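Comparing Two Grippers on Thin Plastic Bags

By Ilona Csizmadia. Last updated Jul 18, 2019

Thin bags are a hard test for a parallel gripper. This page covers how we compare finger sets on a two-arm setup using a hanging bag, a lined trash can and a pile of spare bags on the floor.

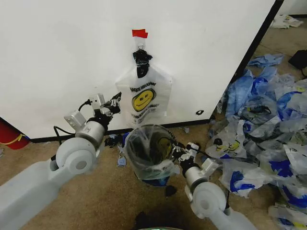 What you need

Two arms with matching wrists, one gripper on each. We run the Dritia fingers on the left and the Astton fingers on the right, then swap them halfway through.
A small hook on a wall panel, with a piece of tape over it so the head camera has something to find.
Printed shopping bags. The smiley face kind works well. Clear plastic with no print is much harder to see.
A small trash can with a liner.

Step 1. Hang the bag

Bunch the top of the bag and put it over the hook. Let it hang flat. Leave enough room under it for a gripper to come up from below.

Step 2. Set the grip force

Start both grippers at 31 percent in the Mathias controller. Close each one on a single layer of bag and pull by hand. If it slips, go up in small steps and stop at 60. Past that our fingertips start to leave marks in the plastic.

Step 3. Run the corner pick

Bring the left gripper up to the lower left corner of the bag with the fingers pointing up. Close, hold for nine seconds, open. Log a slip, a tear or a hold. Don't change the approach angle between runs.

Step 4. Run the rim pick

Move the right gripper to the rim of the can. Try for the liner alone first, then the liner and rim together. Score these separately. Svetozár Slanina added them up on our first pass and we had to do the whole set over.

Step 5. Swap and repeat

Trade the fingers between arms, redo the zero on both wrists, and go back to Step 2. Replace the bag whenever it tears.

Reading the log

Prorevano writes one line per close. Our full log has 2,727 lines, so filter by finger set before you plot anything. Compare slips at equal force only. We plan to add soft pads in August.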